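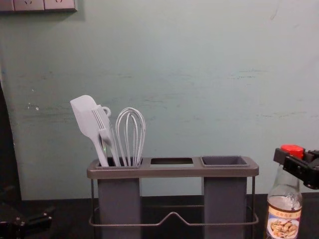

By the time I found the right door at Drorton, the coffee urn was already half empty and Remedios Bravo was telling a crowd of visitors, most of them with kids in tow, that they could come as close as the yellow tape and no closer. It was the November open day, the one afternoon a year when the Chu workshop lets the neighbors in, and I had been promising myself I'd go for longer than I care to admit.

I had expected something grander, I suppose. Walking machines, maybe, or at least a bit of flashing. What Bravo's group had set up was a corner of a kitchen, more or less: a utensil caddy on its wire stand, a spatula, a slotted turner, a whisk, a bottle with a red cap, and a pair of arms to deal with them. And do you know, I stayed there longer than I stayed anywhere else in the building!

"People come in wanting a backflip," Bravo told me, laughing. "Then they remember what their own kitchen drawer looks like."

Her group has spent 13 months on chores of this size, and she talks about them the way my aunt used to talk about pie crust, with great affection and a long list of grievances. A bottle is harder than it looks (clear glass is a nuisance for cameras, she says, and always has been). Long handles swing. A whisk is mostly air, and she would happily go on about whisks until closing time if Severino Paredes, who was minding the controls, didn't keep waving at her to let the next family through. 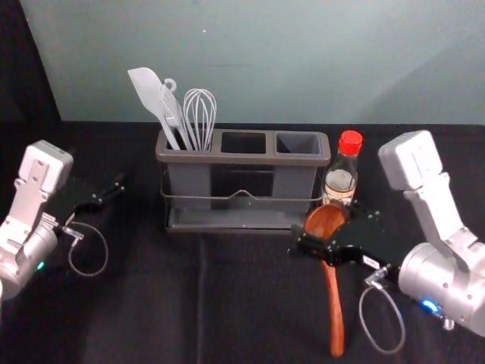
The right arm holds a wooden spoon in front of the bottle at Drorton's open day.

The spoon was the crowd's favorite, and I could see why. It's such a homely thing to find in a black robot grip. A boy of seven or so asked Paredes whether the robot could make soup, and Paredes, to his credit, thought it over properly before saying that it could maybe hand you the spoon, and you'd have to do the rest.

I asked him how often a session goes the way he wants. He pulled out a notebook and read me the tally from that morning: 41 tries, with three he'd marked "ugly" and two he wouldn't discuss. The software is the group's own and goes by the name Vevex. Bravo hopes to have it tidying a full drawer by next fall, and she's already collecting the contents from colleagues' kitchens, so if you have a potato masher you can spare, she'd be glad to hear from you.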